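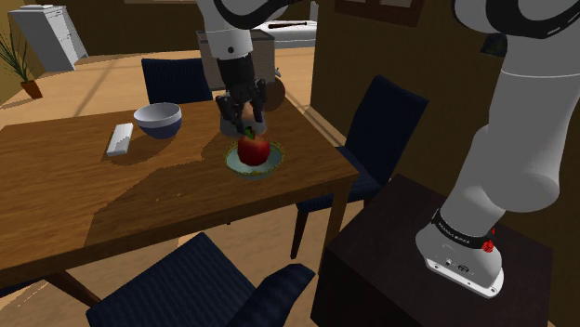
Fall Fruit Program: Changes to Ordering and Delivery

The Manville Schools Nutrition Office will begin the fall term of its fresh fruit program in September. All elementary and middle school buildings will take part, as they did last year, and the two high schools will join for the first time on a limited basis. Families do not need to enroll. Every student present on a fruit day may take one serving at no charge, whether or not the student buys lunch.

Last year the program reached 1,768 students. The largest share of the fruit served was apples, followed by pears and clementines. Bananas were dropped in the winter after repeated problems with bruising on delivery, and they will not return this term.

Supplier and varieties

The office has signed a one-year agreement with Tsolakis Orchards for apples and pears. The previous supplier, Retlow Produce, will continue to provide citrus from December onward. Schools should expect early apples for the first weeks of the term, with firmer, later kinds arriving as the harvest moves along. Small apples have been requested for the elementary buildings. Teachers reported last year that younger children often could not finish a large one, and a good deal of fruit was thrown away half eaten.

Apples will arrive in boxes of 80. Buildings that received boxes of a different count last year should review their standing orders before the term begins, as the old quantities will no longer match. A revised order sheet has been sent to each kitchen manager. Orders are due by noon on the Wednesday before the delivery week. Late orders will be filled from whatever stock remains at the Fletomel Street warehouse, and the office cannot promise a particular kind of fruit in those cases.

Storage and handling

Apples should go into the cooler on the day they arrive and should be kept away from leafy vegetables, which spoil faster when stored beside them. Boxes should not be stacked more than four high. Any fruit with broken skin is to be removed when the box is opened. Sound fruit with surface marks is acceptable and should be served.

All fruit must be washed under cold running water on the morning of service. Soap and produce sprays are not to be used. Stickers should be removed at the same time; several buildings were found last spring to be leaving this to the students, with the result that custodial staff spent a considerable amount of time scraping them from desks and window ledges.

Slicing is permitted in kindergarten through second grade. Sliced apples may be held for up to two hours under refrigeration in covered pans. Kitchens that wish to slice for older grades, including for students with braces or other dental needs, may do so on request and do not need approval from this office.

Classroom service

Buildings may serve fruit in the cafeteria or in classrooms. Where classroom service is chosen, the kitchen will send up one bin per room, with a count sheet attached. Teachers are asked to return the bin and any untouched fruit by the end of the school day. Whole apples and pears that come back clean may be washed again and placed on the share table. Cut fruit may not be reused under any circumstances.

Allergy notices remain in force. A small number of students react to raw apple or pear, and their names are held by the school nurse in each building. A substitute will be provided for these students – usually melon or canned peaches – and staff should not offer fruit from another child's serving in its place.

Food scraps

Five buildings took part in the scrap collection trial last year. The trial will continue in those buildings and will be extended to Manville Middle School. Cores and peels go in the green bins only. Liners are supplied by the office and should not be replaced with ordinary trash bags, even when supplies run short. Please call for more.

Survey results

The office received 87 completed surveys from teaching and kitchen staff in the spring. Most respondents were satisfied with the quality of the fruit. The most frequent complaint concerned delivery times, which in some buildings overlapped with student arrival. Emil Frei, who schedules the delivery routes, has moved the three earliest stops so that trucks will clear the bus loop before the first bus is due. The revised route list is posted in each kitchen.

Several respondents asked for recipes to send home. A set of four, including baked apples and a pear and oat crisp, will be printed with the October menu. About 200 extra copies will be held at the office for families who do not receive the printed menu.

Questions

Questions on ordering or storage should be directed to Ailsa Cruickshank, Program Coordinator, at the Nutrition Office. Allergy questions should go first to the school nurse. The order sheet for the opening week must be returned even by buildings that do not intend to serve fruit that week; please write "none" in the quantity column.

Posted Sunday, August 23, 2026

3 comments | 12 shares

Manville Schools Nutrition Office | Contact us | © 2026 All rights reserved | Back to top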